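Home & Table Studies

3.2 Setting one place

The task in this section is the laying of a single place on a low-demand table: a placemat, a round white plate, a fork and a knife. We chose it for the reason that most households do it daily and yet they do not agree on it. In the 25 homes of the Luloma survey, the plate went down before the cutlery almost everywhere, but the position of the knife was different from family to family.

The table was covered with a plain pale sheet, so that the woven mat was the only patterned surface under the plate. Spare cutlery stood in a black wire basket near the middle of the table – close enough for either hand. 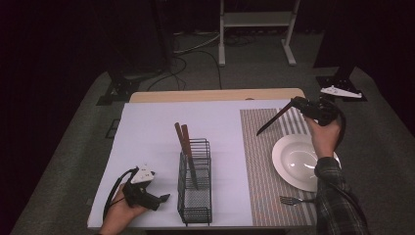 Figure 4. Place setting with plate and fork on the mat; the knife is held above and to the left of the plate.

Hermine Oberholzer remarked, on reading an early draft, that in her family the knife would never go on the mat before the napkin, and that a setting without a napkin was for her only half of a setting. We agree that the napkin matters to many people. It was left out in this section and comes back in 3.4, together with the glass.

Two habits were noted in the survey. Some people put each piece directly in its final place. Others first hold it over the mat, look at the distance to the plate, and only then put it down. The second habit takes longer, but the people who have it told us that they rarely correct the setting afterwards.

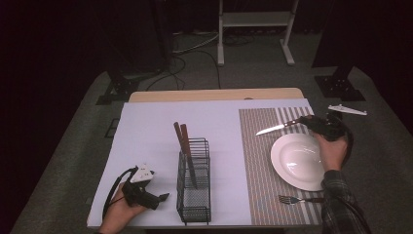 The fork raises a smaller question. A fork laid across the mat below the plate is not wrong for an informal meal, but in the interviews the older participants wanted it at the left side – with the tines away from the guest. Younger participants accepted both positions. We therefore record the direction of the fork separately from its place on the mat.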